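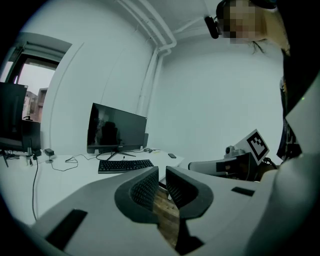
Where should the cables go when a desk stands against the wall?

Along the back edge, and down through the grommet if they have to reach the floor. Leave enough slack behind each monitor that it can be turned without pulling anything out.

# rosenthal-desk

Setup and upkeep notes for the white desk in the Rosenthal room, Lollcombe office. The repo holds the cable list, the label sheet and the reset checklist. Everything is plain text except the label sheet, which opens in any spreadsheet program.

Last full pass through the notes: 2020-04-20.

## What's in the repo

```
README.md
cables.csv
labels.ods
reset.md
old/
```

- `cables.csv` — every cable that belongs to the desk, with its length and what it connects
- `labels.ods` — the text for the printed labels, one row per cable end
- `reset.md` — the short version of the reset steps below, for printing
- `old/` — lists from the Varow office, from before the move in February

The Varow lists are only useful if you find a cable with a label starting with V. Look it up, relabel it, and add it to `cables.csv`. Don't edit the files in `old/`.

## Format of cables.csv

| Column | Meaning |
|---|---|
| `id` | Number on the label |
| `kind` | power, video, audio, network, usb |
| `length_cm` | Measured end to end, plugs included |
| `from` | Item or outlet |
| `to` | Item or outlet |
| `route` | back, grommet, loose |
| `note` | Anything else |

The file has 64 rows. Ids are never reused, so there are gaps where cables were thrown out. Spares have `spare` in both `from` and `to`.

Lengths are in centimeters. The longest one on the list is a network cable at 305, and most of the power leads are 200. A few older rows were copied over from Varow in inches and converted. These have `conv` in the note column and should be measured again when someone has the tape out.

Use `loose` for anything that is plugged in and unplugged often, such as phone chargers and headphones. It doesn't mean the cable is in the wrong place.

## Where things go

The monitors stay toward the back of the desk on their own stands. The middle one has feet that spread out to the sides, and it's easy to trap a cable under one when you turn the screen. Lift the foot a little and check before you push it back.

The keyboard goes in front of the monitor you're using. Put the mouse on whichever side you like. The small speaker lives to the right of the monitor, and its cable goes behind it, with the extra length in a flat loop.

Power for the desk comes from the strip on the back edge. Adapter boxes go at the end of the strip, where they don't cover the next outlet. If two adapters won't fit side by side, use one of the short extension leads from the drawer unit and add it to the list.

Keep the corner with the pipes clear. Don't tie cables to the pipes, and don't push the desk up against them. The Jokstead plumbers need to get a hand in there, and they have asked for that more than once.

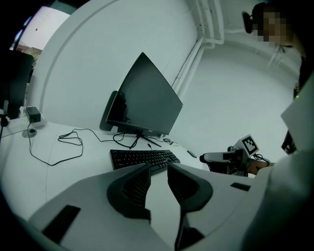
Cables that go to the floor use the round grommet. It takes up to 63 millimeters of bundle before the plugs start to catch, and that's less than it sounds like once two video cables are in it. Feed the plugs through one at a time, largest first. Don't put the speaker cable through at all; it's too short.

Velcro ties only. Zip ties were used at Varow, and several cables got nicked when they were cut off. Reusable ties are in the top drawer, with the label tape.

## Resetting the desk

Do this when the desk changes hands, or when you can't tell what's plugged into what.

1. Save your work and shut down. Turn off the power strip.
2. Take personal items off the desk.
3. Unplug the loose cables first and put them to one side.
4. Follow each remaining cable from the strip to the item and read both labels. If one end has no label, write it on tape now and print a proper one later.
5. Undo any tangles from the monitor end. Don't pull from the strip end.
6. Coil the extra length into a loop as wide as your hand and put one tie around it.
7. Lay the loops along the back edge, behind the monitor stands.
8. Wipe the desktop with a damp cloth and let it dry.
9. Put the keyboard and mouse back, then the loose cables.
10. Turn the strip on and check each screen.

If a screen stays black, check the video cable at the monitor end before anything else. The plugs come out a little when the screen is tilted, and they can look seated when they aren't.

You don't need to do the whole list for a small change. If you only swapped a keyboard, edit its row and leave the rest alone.

## Labels

Labels go a thumb's width from the plug, folded over the cable so that the number shows on both sides. Print the id and nothing else. Names of items were tried and they went out of date every time a monitor was moved.

White tape for power, yellow for everything else. Yellow tape is running low — use white with a pen line through it until the new rolls come in.

## Cleaning

- Desktop: damp cloth. No scouring pads on the white surface.
- Screens: dry microfiber cloth, power off.
- Keyboard: turn it over, tap it, then use the soft brush.
- Grommet: lift the cables to one side and vacuum around it with the narrow nozzle.

Dust collects on the power strip faster than anywhere else because it sits near the wall. Turn it off before you go near it with a cloth.

## Known problems

- Ids 17 and 18 have their labels swapped at one end. The CSV is right.
- The afternoon light from the window reaches the screens. Turn the monitor slightly; don't move the desk.
- `labels.ods` loses its column widths when saved from some programs. Set them again before printing.

## Changes

Edit the CSV directly and put the cable id in the commit message. For anything that changes the layout of the desk, update this file in the same commit and reprint `reset.md`. The printed copy is kept inside the drawer unit, taped to the left side.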